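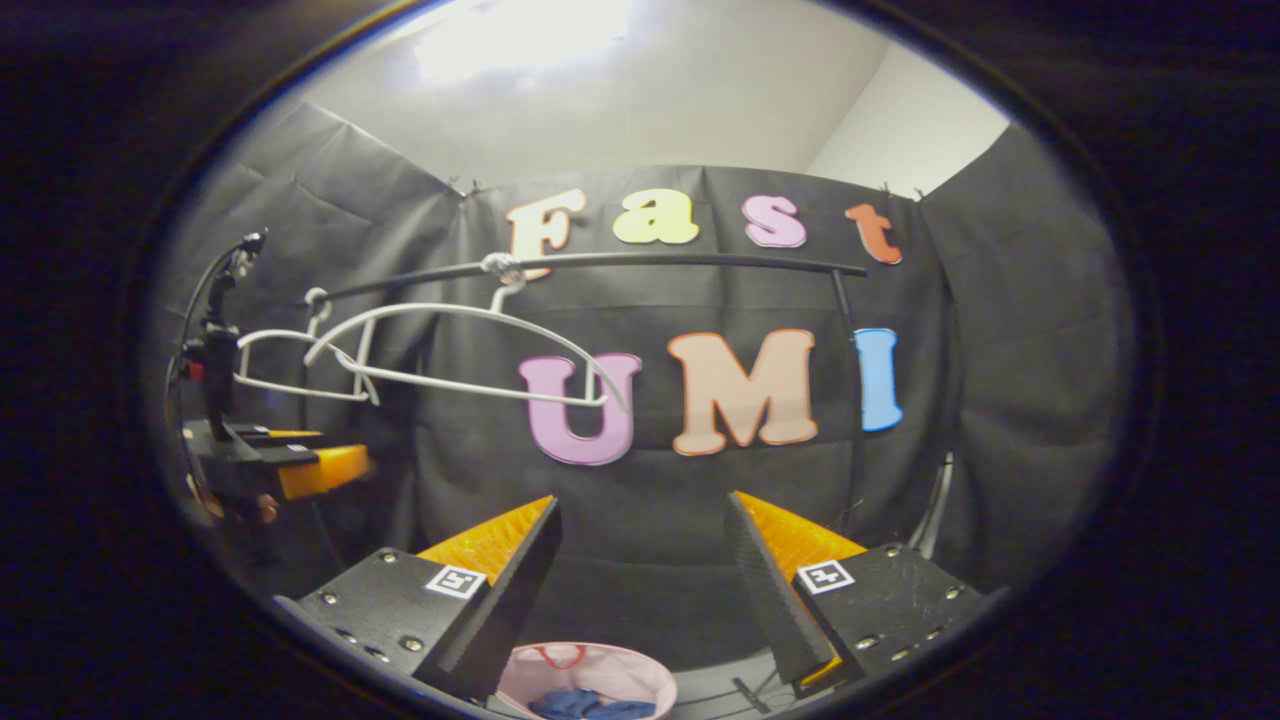
**Figure 3.** View from the wrist camera of one hand-held gripper at the garment station, with the fingers open. The small rack and its wire hangers are behind the fingers, and the second gripper is at left.

### 3.2 Station setup and gripper upkeep

All garment demonstrations were recorded at a single station, which we call Stiketti in the rest of the paper. The station has black fabric on the back and side walls, a small rack with a black top rod, and a pair of hand-held grippers (Figure 3). We chose a dark backdrop so that white hangers would stand out in the fisheye view. Dark garments are harder to separate from it, and we return to this in Section 5.

**Fingers and pads.** Each finger is a flat black base plate held with small screws, carrying a tall tapered soft pad and an orange ribbed strip. The pads are the part that wears. Thin cloth slips when the contact face becomes smooth, and a pad that has started to lift at its base bends outward under load, so the measured opening no longer matches the real one. We replaced pads in pairs, never singly. A new pair was seated by closing the gripper fully ten times before any recording, after which the opening was measured again.

**Markers.** A square fiducial marker is fixed to the base plate of each finger. The distance between the two markers gives the gripper opening, so both must stay readable through the full travel. Lint was the most common cause of a lost marker. The operator wiped both markers with a dry cloth at the start of every session and again after any fleece or knit item. A marker with a lifted corner was replaced, and the zero point was recorded again with the fingers closed.

**Screws.** The base plate screws loosen slowly with repeated closing. At first we checked them only when something rattled. After a plate shifted during the July sessions and spoiled 163 recordings, we moved to a fixed check every 180 demonstrations. The screws are tightened by hand in a crossed order, then the fingers are closed on a flat gauge to confirm that the pads meet evenly. We do not use thread lock on the finger plates, as it makes pad changes slow.

**Rack and hangers.** The rack feet are taped to the surface, and tape marks show where the basket goes. Hangers bend during use. A bent hanger was straightened against a paper outline or taken out of the set.

**Log.** Liv Dalen kept the service log for both grippers. Each entry gives the demonstration number, the part, the action taken, and the opening error before and after. The log is stored with the data in the Zunix format, so that any recording can be matched to the state of the hardware at that time. Of the 2602 demonstrations recorded, 1646 passed the checks on marker visibility and opening error and were used for training. Most of the rejected ones fell in the last part of a service interval, which suggests that the interval could be shorter than the one we used.

The version of the log used for this paper was closed on 2026-02-05. Entries made later refer to a revised finger plate and are left out.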